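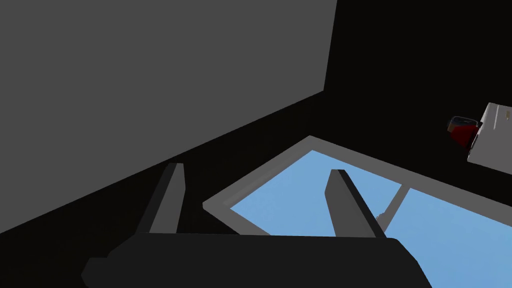

Wrist view in the simulator, fingers open, nothing held.

# Pluko: simulator gallery

Pluko is a two-armed robot being built in the shared workshop at Gramside. The real arms are still in pieces on the bench, so most of this year's work has been done in simulation. This page collects renders from the dining room test, which was set up in August and has been the main room since then.

The room model came from an older project called Nerby and was cleaned up before use. The original had 487 separate parts, many of them hidden inside other parts, and it ran too slowly on the workshop computer. Walls and ceiling are now plain surfaces. That makes the room look unfinished, but it loads quickly and the arms move at a steady 60 steps per second.

## Notes on the wrist view

The wrist view is mainly for checking clearance at the fingers. With the hand tipped over, the background is hard to read: a big gray surface on one side, black behind it, and two panes of light blue in a pale frame. At the far right is part of a white box shape with a dark red cup-like item against it. The finger plates use the Wongsuwan pattern, drawn out flat and then thickened by 2 mm after the first printed pair bent.

Things still to do on the hand model:

- Round off the top edge of the palm block to match the printed one.
- Replace the single gray on the fingers with something lighter on the inside faces.
- Fix the closing speed, which is still set for the old motor.

## Notes on the head view

The head view is used for choosing what to reach for. The horizon in this one is well off level. The neck joint has a roll offset that was entered with the wrong sign in version 4 of the model file, and the later files were copied from it. Correcting it means redoing the saved arm poses too, so it is on the list for after the shoulder brackets are finished.
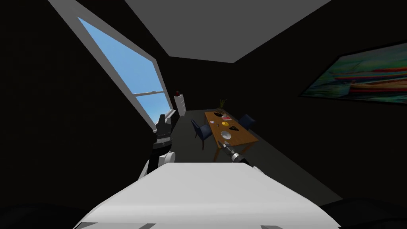 Head view of the dining room. One gripper points up toward the window; the other reaches out toward the near end of the table, where the white bowl is.

The table items can be moved or swapped from a text file kept next to the room model. The plant at the far end is the slowest thing to draw and may be replaced by a simpler one. The painting stays.

More renders will be added when the new shoulder parts are in the model. Files are on the workshop drive in the Pluko folder, under "rooms."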